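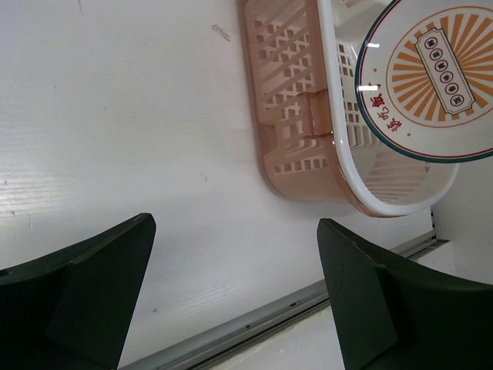

## Nurnbridge bench begins recording two-arm basket examples

Wednesday, December 30, 2020

The manipulation group at Nurnbridge has started recording examples for Elia, a learning system meant to control two arms from camera input alone. The first set covers tableware and other household items handled in and out of a plastic basket. It is planned at 1000 recorded runs, all made on one bench by people driving the arms by hand.

Aparecida Barros leads the recording work. She said the basket was picked for its awkward shape: one side is close to straight, the other is curved, and the walls are full of slots that a fingertip can enter by mistake. A round plate adds a second problem. It can be gripped only at the rim, and the best place to grip depends on how it is leaning.

"A fixed program can do one plate in one pose," Barros said. "We want the poses we didn't think of."

Each run is stored with the joint positions of both arms, the gripper openings, and video from cameras at the wrists and beside the bench. The wrist views matter most in the last few centimetres of an approach, when the arm itself often blocks the fixed view of the basket. All streams share one clock. A run is dropped if any stream has a gap.

Runs where a grasp fails and the operator tries again are kept and marked. Brijesh Shakya, who wrote the training code, said an earlier trial with clean runs only gave a model that stopped dead after its first missed grip. The marked runs go into the same training set, with the missed part given a lower weight.

## Bench and recording rules

The bench is a white table in a pale-walled enclosure, with a metal rail along the front edge and the two arms reaching in from the front. Lighting is left on at one level for the whole set. Glare on the table top has been left in the recordings, as Shakya expects it at any site where Elia is later used.

Operators work in blocks of 12 runs and then change places. Between runs the basket is turned or tipped on its side and the contents are put back by hand in a new arrangement. The start pose of each arm is also varied, within limits set in the recording tool, Allo. Operators may use one arm or both. When only one is needed, the other is to be held clear of the basket with its gripper open or shut as the operator likes, and its joint data is still saved.

Efe Onyeka checks the recordings at the end of each block. His notes from the first week list three common faults: pauses of several seconds while the operator thinks, arms parked in front of the fixed camera, and runs ended before the gripper has opened fully. Pauses are trimmed by a script. The other two are recorded again. 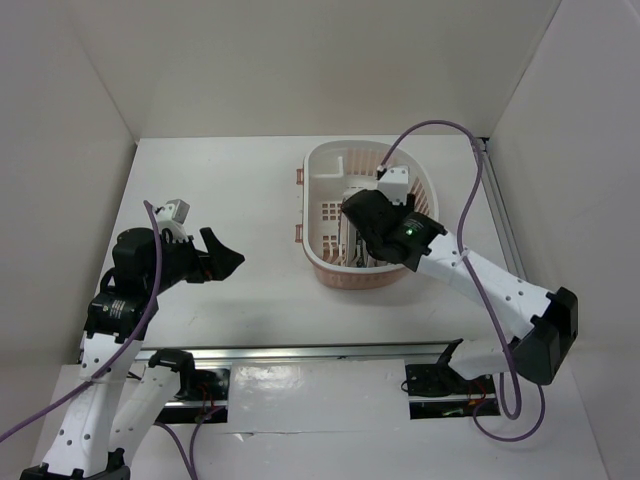 ## Next steps

Barros expects the first 300 runs to be enough for a test model, which will be tried on the same bench with the same objects. The group will then decide whether to finish the set as planned or change the mix of objects. A further ten runs will be made with objects kept out of training, bringing the full count to 1010. They will be used only to compare the model's grip choices with those of a human operator.

Anselmo Brandão is preparing the file format and a short guide to the labels. The data will first go to Greco, the group's partner on the project, and a wider release is under discussion. No date has been given for it.

Training of the test model is due to start in February. Questions about the recording tool should be sent to Edivaldo Sales at the Nurnbridge bench office.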